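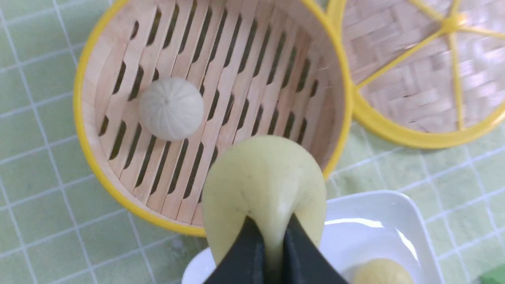 Gekero releases Drandirico 4 with wrist-camera planner for soft objects

2019-11-21

Robotics software maker Gekero has released version 4 of Drandirico, its control stack for two-finger grippers. The update replaces the fixed grasp routine of earlier versions with a planner that recalculates the grip width while an object is being held. It is aimed at materials that change shape under load, such as dough, gel packs and filled pouches.

The previous release treated every object as rigid from the moment the fingers closed. The estimated pose was frozen at contact and the arm followed a precomputed path to the release point. With dough, the frozen pose was often wrong before the lift had finished, according to the release notes. The part between the fingers narrows and the mass above them spreads, which moves the center of the object away from the stored position and hides more of the target from a camera mounted at the wrist.

Version 4 keeps the outline of the held object as a separate layer in the scene model. The outline is refreshed at 50 Hz and subtracted from the view before the target is located. If too little of the target remains visible, the planner holds its last estimate and moves the wrist to a viewpoint from which the target can be seen again.

"The old code would see a large pale blob over the steamer and decide the steamer had moved," said Tuấn Lâm, who leads perception work at Gekero. "Most of what we changed is bookkeeping. The system has to know which pixels belong to the thing it is carrying."

Food handling was chosen as the main development task. The test set includes steamer baskets, pleated buns, dough balls and white dishes on a light green gridded surface. Gekero logged 1671 pick attempts on the set between January and the code freeze. The company has published the logs with the release but has not given an overall success rate, stating that the gripper settings were changed several times over the period.

The second change concerns calibration. Wide-angle lenses bend straight lines toward the edge of the view, and small errors in the lens model lead to placement errors that grow with distance from the center. Drandirico 4 adds a background routine named Cù that looks for regular line patterns in the work area and uses them to correct the lens parameters between tasks.

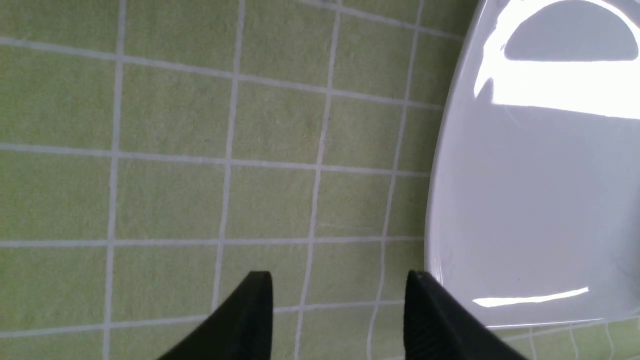

Cù does not need a printed calibration board. It accepts any surface with repeated straight lines, provided that the line spacing is entered in the configuration file. Lines are traced on either side of the fingers, and the finger area is masked using the commanded opening. Glossy objects remain a problem. Glare on white ceramic can produce short bright edges that the tracer mistakes for grid lines, and the routine now rejects any segment that does not join a longer line at both ends.

"We tried to filter the reflections by brightness and that failed, as the grid lines are also white," said Cường Hà, who wrote the calibration module. "Checking the connections is slower but it gives the same answer each time."

A correction pass uses some 2130 sampled line points and runs only when the arm is stationary. It can be disabled. Users with a rigidly mounted camera and a recent factory calibration are advised to leave it off, as it may introduce small shifts from one run to the next.

Integration firm Esside, which tested a preview build, reported that the planner worked with its existing motion scripts after the grasp calls were renamed. It also reported a fault in which the held-object layer was not cleared after a dropped part, so that the planner continued to mask an area containing nothing. The fault is fixed in the release version. A related issue, in which two touching pieces of dough are tracked as one object, is still open.

The configuration format has changed. Files from version 3 are converted at first launch, except for custom finger shapes, which must be entered again by hand. Force limits are carried over, but the release notes recommend checking them before running on soft material. The new planner applies the limit continuously during transport, where the old routine applied it only at closing.

Drandirico 4 is available to current license holders from the Gekero download page. Version 3 will receive fixes for serious faults only. The next update is expected to add support for a second fixed camera, which several users have requested for tasks where the held object blocks most of the wrist view.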